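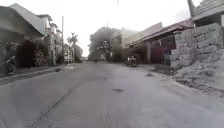 Residential asphalt road, pale grey surface with a fine dusty film. A long dark seam or crack runs diagonally on the left side.

Flindard Cold-Pour Joint and Crack Sealant
Item no. 2879

Single-component, bitumen-emulsion sealant for cracks and longitudinal joints in asphalt roads, driveways and parking areas. Supplied ready to use. No heating kettle or primer is required on sound asphalt.

Typical use
Low-speed residential streets with raised curbs, where long seams open between paving passes and surface dust collects in the joint. Also suited to isolated cracks at the edge of a patch. Not intended for alligator cracking, potholes or sunken spots. For those, cut out the area and use Flindard Patch Mix before sealing the perimeter.

Technical data
Base: polymer-modified bitumen emulsion
Color: black, cures to dark grey
Crack width: 1/8 in to 3/4 in
Maximum depth per pass: 1/2 in
Application temperature: 50 °F and rising
Skin time at 70 °F: 45 minutes
Open to light traffic: 6 hours
Open to full traffic: 24 hours
Storage: 40 °F to 90 °F, do not freeze

Surface preparation
Remove dust and loose grit with a stiff broom, then blow out the joint with oil-free compressed air. Dust film left on the joint walls is the most frequent cause of adhesion failure. Pull any vegetation with the root. Degrease oil stains and rinse. The joint may be damp but must not hold standing water. Joints deeper than 1/2 in are filled with backer rod or dry sand to the correct depth.

Application
Stir before pouring. Cut the spout to match the crack width. Fill from the low end to the high end of the run, slightly below the road surface. Allow the first pass to skin over, then top up if the material has settled. Strike off with a V-shaped squeegee, leaving a band no wider than 2 in. Dust with fine sand if the road must be reopened early.

Packaging
Order code 101: 1 gal jug with spout
Order code 590: 5 gal pail with lid and handle

Related items
V-shaped squeegee, steel frame, replaceable rubber
Backer rod, closed cell, 3/8 in and 5/8 in
Flindard Patch Mix, 50 lb bag

Technical contact: Natalina Ferraro, Pavement Products
Data sheet revised 4 February 2023. Replaces all earlier versions.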